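Using the Shared Workroom at Gotstead: Frequently Asked Questions

February
By Soledad Pastor, Resident Services

Who may use the workroom?

The workroom is open to all tenants of the Gough Building and to members of their households aged 17 and over. Younger residents are welcome when accompanied by an adult who holds a key card. Guests may attend with a tenant but may not book the room in their own name.

How do I reserve a table?

Reservations are made at the front desk or by telephone at extension 128. Please give your unit number, the date and the hours you require. A booking may be made for the morning, which ends at 1:00 p.m., or for the afternoon, which ends at 6:00 p.m. Tenants who need a full day should request both periods at the same time. A reservation is held for half an hour and is then released.

What kinds of work are permitted?

Sorting, packing, mending, light assembly and paper crafts are all permitted. Sanding, spray painting and the use of solvents are not. If you are unsure whether a project is suitable, please ask before you bring your materials downstairs - the front desk can usually give an answer the same day.

Is packing material supplied?

Flat cartons, tissue and tape may be purchased at the front desk. Tenants may also bring their own. Cartons that have been made up should be marked with the unit number on one long side and on the top. Felt pens are kept at the desk and should be returned there.
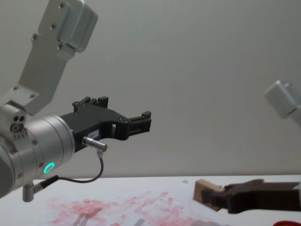
Cartons awaiting collection may remain in the workroom for one night only. After that they are moved to Store 272 on the lower level, where they can be claimed by showing a key card. The store is not heated and is not suitable for food, plants or instruments.

How should the room be left?

Each user is asked to clear the table, wipe it with a damp cloth and sweep the floor nearby. Scraps of tape should be removed from table surfaces by hand; blades and scrapers leave marks and must not be used for this purpose. Small trash goes in the bin by the door. Large pieces of cardboard should be flattened and taken to the recycling area behind the building.

May I leave an unfinished project in place?

Unfinished work may be left only when the next period is also reserved under the same unit number. In all other cases it must be packed up and taken away. Shelf space can be rented by the month from Zistiten Storage, which manages the lower level on behalf of the building. Application forms are available at the front desk.

What should I do if something is broken or missing?

Report the matter on Form 1051, giving the time at which you noticed it. Please do not attempt a repair. Electrical faults should be reported by telephone at once, and the form may follow later. Users are not charged for ordinary wear.

Whom should I contact with further questions?

Questions on bookings and charges should be addressed to Ravindra Tomar at the front desk. Comments on these rules may be sent in writing to Resident Services at the same address.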